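Solid shampoo bars leaving hair waxy: give up or carry on?
Bath, Body and Hair > Haircare
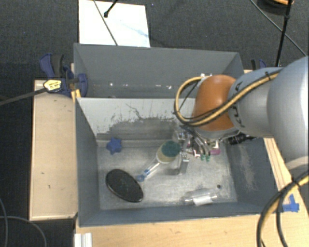 Grey bin with a divider, two compartments

marshpenny
I switched to the Trodarach oat and nettle bar in February and my hair has never felt worse. It's shoulder length, fine, a bit dry at the ends. The first two washes were lovely, then it started to feel coated, mostly at the back and underneath. By the evening it looks as if I haven't washed it for days.

I'm in a hard water area. The bar cost me 12 pounds and I've got most of it left, so I'd like to use it if there's a way. Has anyone got past this stage, or is it just wrong for my hair?

Tilda_B
Check the ingredients first. If it says sodium olivate, sodium cocoate or anything along those lines near the top, it's a soap. Soap and hard water make scum and the scum sits on your hair. If it says sodium cocoyl isethionate it's a proper shampoo in solid form and shouldn't do that.

marshpenny
First three are sodium olivate, sodium cocoate, aqua. So it's soap then. The wrapper says "shampoo bar" on the front and that's all I went by.

Tilda_B
Yes, that's soap. Plenty of firms sell them as shampoo. I'd use it up on your hands.

hobnail
Disagree with using it up on hands. I've washed my hair with soap bars for years, hard water too. You need an acid rinse afterwards. Two tablespoons of cider vinegar in a litre of water, pour it over, leave it a minute, rinse. The waxy feeling goes the same day. The smell goes once it's dry.

Tilda_B
It works for some people. It also means mixing up a jug of vinegar every time you wash your hair, and it did nothing for mine. I did it for two months and my scalp was itching by the end.

hobnail
How strong were you making it? Most people who say it made them itch were using it neat or near enough.

Tilda_B
Same as you, two tablespoons to a litre. I measured it.

hobnail
Fair enough. Mine is thick and coarse so that may be the difference.

Heiðrún Zoëga
I cut hair for a living and I see this a lot. Fine hair shows build-up sooner than coarse hair does. Before you decide anything, wash it twice with an ordinary clarifying shampoo to get the residue off. Then you can judge what the bar is doing from a clean start. At the moment you're washing on top of weeks of it.

Also, don't rub the bar straight on your head. Lather it in your hands and use the lather. Rubbing it on puts far too much in one place, and the back and underneath are where people don't rinse properly.

marshpenny
I have been rubbing it straight on. The leaflet in the box shows it being done like that.

Heiðrún Zoëga
They nearly all do. Try hands only.

quietcoat
I had the same trouble with Trodarach and went over to the Gristerside one in the blue tin. It isn't soap. It's 70 g and lasts me longer than two bottles did. Lathers well, rinses out, smells of not very much. My only complaint is that the tin has no drainage, so the bar goes to mush if you put the lid on wet.

Tilda_B
Seconding Gristerside. Get the one for normal hair. The "rich" one has a lot of shea butter in it and made mine flat.

quietcoat
Oh, I have the rich one and like it. My ends are bleached though.

Hafþór Vídalín
Is the water the problem more than the bar? We moved from a soft water place to a hard one and everything stopped lathering, including the bottled stuff. I fitted a Sveinbjörnsson shower filter and saw no difference at all in my hair. My wife says hers is softer. We're using the same shower.

hobnail
As far as I know, most shower filters take out chlorine and don't soften the water. You'd need a proper softener for that.

Hafþór Vídalín
That would explain mine. It doesn't explain my wife's.

larkrise471
Can I ask where people are buying Gristerside? The chemist in Lukham used to have it and now there's only the body bar on the shelf.

quietcoat
I order it. Postage is a nuisance so I get two at a time.

marshpenny
Update, 2025-04-28. I did the two clarifying washes as Heiðrún said and my hair felt like mine again, if a bit squeaky. Then I used the Trodarach bar, lather from my hands only, rinsed for ages. First wash fine. Second wash slightly waxy at the nape. I tried the vinegar after the third and it did help, but I could still feel it underneath when I combed it through.

So I've ordered the Gristerside for normal hair and the oat one is by the kitchen sink. It's a nice hand soap.

hobnail
Did you use warm or cold water for the vinegar rinse? I find it works better warm.

marshpenny
Cold. I'll try it warm once before the new one arrives, and post if it makes any difference.

Tilda_B
When the tin comes, keep the bar on a rack and save the tin for travelling.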